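La mesa de Istulura, capítulo de diciembre

¡Hola otra vez! Os escribo con el café a medias y la cabeza puesta en la cena del miércoles.
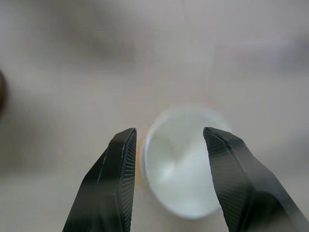
Redondo y blanco, sobre gris claro.

Este mes me ha dado por vaciar armarios (ya sabéis cómo me pongo cuando llega el frío) y he terminado con la vajilla entera repartida por la casa. Tenía cosas de cuando vivía en Elholm que ni recordaba, y una sopera enorme que me regaló Marleny Lozano y que no he usado en 15 años, ¡perdóname, Marleny! Al final me he quedado con lo que de verdad sale a la mesa y el resto se va al mercadillo de Hegyi, donde Walter Arango me guarda un hueco al lado de sus libros.

Si os animáis a hacer lo mismo, empezad por las tazas, que son las que más se multiplican. Yo las saqué todas y devolví al armario solo las que cojo por la mañana sin pensar. Con las fuentes me costó bastante más, y todavía hay dos en el pasillo esperando sentencia.

El mercadillo abre a las 10 y hay chocolate caliente. Si traéis cajas vacías, me las quedo todas.

Un abrazo,
Marisol Puma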